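We use cookies to keep you signed in and to see which pages get read. Carry on browsing to accept, or change your settings.

Curkell Community Help
Data collection
5 min read
Posted in December by arnby_bench

Two-handed grippers: how much should I vary the start position, and what do I do with fumbled takes?

I'm putting together a set of examples for a pick-and-place task with a pair of hand-held grippers, one in each hand, each with a tracking plate on top. There is no robot involved at this stage. A person does the task, the plates are tracked, and the learning system gets the hand paths and the gripper opening. We'll move it on to arms later.

The task is simple to say. There is a short log on a low black table. You reach over with the right gripper, close on the log, lift it, bring it across to the light wood table and set it down. The left gripper steadies it as it lands. Then both hands go back to a rest position and the take ends.

The target is 1000 takes. I did the first batch on Friday and trained a small model on it just to see if the files were sound. They load and nothing crashes, but the predicted path goes to the same spot on the black table whatever the start position is. I'd kept the log near the right end for nearly all of it, so I suppose I know part of the answer already.

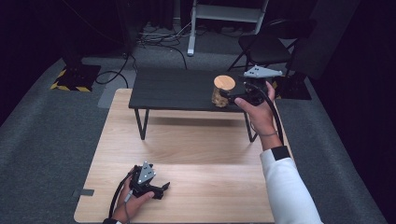
Right gripper closed on the log at the end of the black table, left gripper held low over the wood one.

What I'd like to know:

How far should I move the log between takes? I can mark out a grid on the black table, or just put it down anywhere by eye. The grid is slower, and I worry the model will learn the grid.

Should the left hand do anything during the reach? At the moment I hold it just above the wood table and keep it as still as I can. My colleague lets hers drift about. Our takes look quite different when plotted side by side.

What about fumbles? Sometimes the fingers slide on the bark side and I have to open up and go again. So far I've binned these. It comes to a lot of binned takes by the end of an afternoon, and I'd rather not throw them out if they're any use.

Also, the low table means a long reach down and forward, and I've noticed I start leaning more as I get tired. I don't know if that matters when only the plates are tracked.

temden_lab

We did something close to this with jars last year, so I'll go through your points in order.

Log position: don't use a visible grid if there's a camera in your data, as the marks will be in every picture and they won't be there later. What worked for us was a printed list of positions made beforehand, in the form "left third, near edge, turned a quarter". You read the next line, place the object by eye to match, and do the take. You get the spread without the marks, and the sloppiness of placing by eye helps you. Move it after every take. If you do a run of takes at one spot and then shift, you also bake in whatever your arm was doing at that time of day.

Turn the log as well as moving it. A round top looks much the same from any angle but the rough side doesn't, and where the fingers land on the bark will change how the grip closes. If you only ever grip one side you won't see that.

Left hand: pick one rule and write it down. Still is fine. Drifting is fine too if you both drift, but two people with two habits in one set gave us a model that sat between them and twitched. We ended up with "left gripper waits above the near table, jaws towards the middle, moves only once the right hand has lifted". It felt fussy for a day and then everyone did it without thinking.

Fumbles: keep them, but in two piles. If the fingers slide, you open, go again and get it, that's a good take with a recovery in it and I would label it as such. If the object goes over or ends up on the floor and you have to walk round and fetch it, stop the recording and leave it out. Our first model had no recoveries in its training set, and when it missed a grip it carried on to the drop-off with nothing in its fingers. Adding the recoveries helped a great deal.

The leaning does matter if you're wearing a camera, much less if you aren't. Either way, stop every 10 takes and put both grippers back at the rest position properly. We also look over the tracking at that point. If a plate has been hidden by your sleeve or tipped too far over you want to find out then, before you've done an entire afternoon of it.

One more thing. Check the cables. Ours used to pull on the wrist at full stretch and you could see it in the path as a small hook just before the grip. A bit more slack along the arm cured it.

yan_rig_2

Just do more takes. 1000 isn't many for two hands. We got nowhere until we had several times that, and then most of these questions went away without us changing anything.

curkell_mod_b

I'd half agree with the post above. More takes will help with the reach, but they won't sort out two people using the left hand differently. It just gives you more of both.

Some smaller things to add to what temden_lab wrote.

Swap operators often. We change over after 5 batches, partly for tired arms and partly so that no one person owns a whole region of the table. Put the operator in the file name. You'll want to pull one person's takes out at some point and it is a pain to work out afterwards who did what.

Vary the speed a little, but don't act it. If you try to "go slowly" you start pausing in odd places. It's enough to have one person who is naturally quick and another who isn't.

Hold back a part of the table. Leave one area of the black top out of training altogether and collect a few takes there only for testing. It would have shown you the problem you found on Friday straight away.

For the recovery label, a single yes/no column is plenty. We tried five kinds of fumble and people couldn't agree which was which, so the labels were no use and we merged them.

arnby_bench

Thanks, all. I've written out a position list with the log turned as well as moved, and we've settled on the still left hand. I dug the fumbled takes back out of the bin folder and most of them do end in a proper grip, so they're going in with a yes in the new column. I haven't looked at the cable slack yet. There is a small hook in my right-hand path just before the fingers close, so I'll try that next and post the plots.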